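The Barnness fingers arrived in October, in a padded envelope with no instructions. Kęstutis Kairys put them on the bench beside the Muveck pair and turned all four over with a pencil. They weighed nearly the same. One set had cost 200 and the other 333, and his sister, who did the books, had asked him twice to say which was which.

"The dear ones are softer," he told her.

"Softer how?"

He couldn't say. He had come back to Skumcombe to get away from questions like that. At Grīnberga he had spent three years writing reports on grip force, and in all that time he had not picked up one real shirt.

So he drew up a plain test. Cloth first, because cloth folds away from you. Then thin plastic, because it slips and crackles and the camera at the wrist hates the shine. Each pair would get 8 tries at each, and he would write down the result before he let himself think about it.
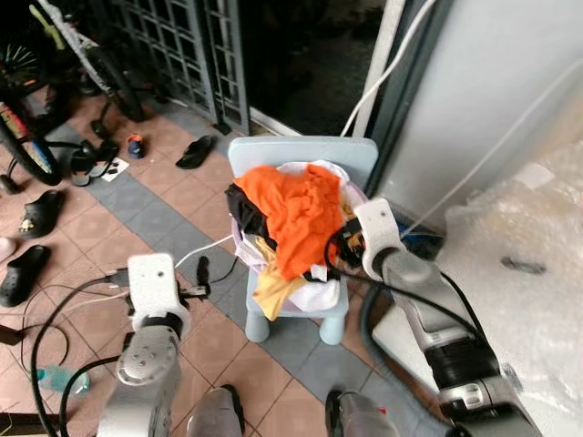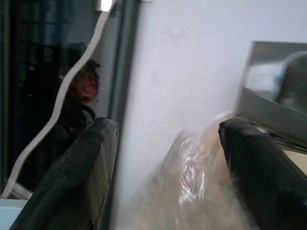

By four o'clock he had filled a page. The Muveck pair closed faster but pinched at the tips, and twice it took hold of the basket when he had meant it to take a sleeve. The Barnness pair was slow. It came down, waited, and shut as if it had been told to be careful with somebody's things.

His sister came to the door with her coat on.

"Well?"

"Cloth, the slow ones. Plastic, I don't know yet."

"Can I put that in the accounts?"

"Put that I don't know yet."

She stayed where she was and watched him run the left arm again. It missed. He moved the closing point down by three millimetres, saved it, and sent the arm back to its start.

"Mum used to do that with the washing," she said. "Held it a second before she pulled."

Kęstutis looked at the page. There was no column for that. He ruled one down the margin, wrote "wait" at the top, and set the delay to half a second on the Muveck pair.

"Have you got ten minutes?" he asked.

She took her coat off and picked up the pencil.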